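**Ticket: block slips in the sim grasp, then the arm stops above the table**
Opened by: Iona Ogilvie
Assigned: Kosmas Nikolaidis
Status: part 1 closed, part 2 open
Setup: shared workshop arm, Zupan two-finger gripper, simulated room, wrist view on

### Report (Iona)

I'm trying to get pick and place working in the simulator before I run it on the bench arm. The block gets picked up, then slides out during the lift. Same block, same table, same start pose every time. I ran a batch of 200 overnight and most of them ended with the block back on the table.

Things I had already tried:

- restarting the simulator and clearing the cache
- slowing the lift to half speed
- swapping the block for the cylinder (worse)
- going back to the November config, which used to work

The November config drops it too, so I don't think it's anything in my own script.

### Reply (Kosmas)

Please post the gripper section of your config and the physics step. Also check whether the fingers are position controlled or force controlled. Ours got mixed up once when Beathag merged the Cuson driver into the main branch.

### Reply (Iona)

Position controlled. Closing target is the block width exactly, physics step is the default. Force limit says 30.

### Reply (Kosmas)

Closing target is the problem, or most of it. If you tell the fingers to stop at exactly the block width they touch the faces and don't push. Set the target a few millimeters narrower than the block and let the force limit do the stopping. Leave the limit at 30 for now. Change one thing, run again, then post a wrist view from the lift with the hand tipped over. A level hand can hide a weak grip.

### Reply (Iona)

Target changed, nothing else. Reran 200 from the same seeds and I'm not seeing the slide anymore. Wrist view with the hand tipped well over, block between the fingers:
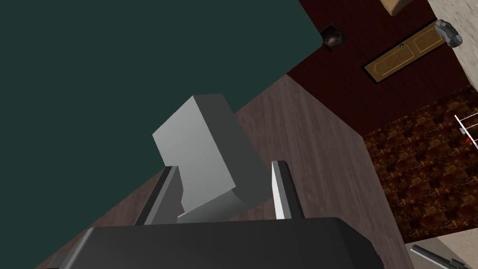
### Part 1 closed (Kosmas)

Good. I've put the narrower target in the shared config with a comment. Mafalda, please pull before your next run — your copy still has the old value.

### Part 2: arm stops above the table (Iona)

Second problem, may be related. On some runs the arm goes to the approach pose with the fingers open and stays there. No collision message, no joint limit warning. The log repeats "waiting for target" until the run times out at step 700.

I looked through the wrist views from the stalled runs. There is no block between the fingers and none showing on the part of the teal surface in view. One of them:

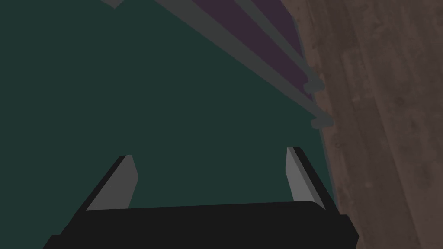

### Notes so far

1. **Gripper state (Kosmas).** Fingers are wide open, so I don't think the gripper is what it's waiting on. The log agrees, it never gets as far as the close command.
2. **Approach pose (Beathag Gillies).** The hand is over the table but near the edge, with wood floor on the right of the view. I'd expect the approach pose to be farther in. Print the target coordinates at the start of each run and compare a good one with a stalled one.
3. **Coordinates (Iona).** Printed them. On the good runs the target is filled in before the arm moves. On the stalled ones it's blank and the planner falls back to the last saved pose, from Catriona's drawer test.
4. **Fallback (Catriona MacLeish).** Yes, that pose is mine. It was saved as the default by mistake. I've removed it, so a blank target should now raise an error before any motion.
5. **Still to do (Iona).** Find out why the target is blank. My guess is the object lookup runs before the room has finished loading. I'll add a wait, rerun the stalled seeds and post the log.

Please don't load the fixed script on the bench arm until item 5 is done. The bench copy still has the old fallback pose in it.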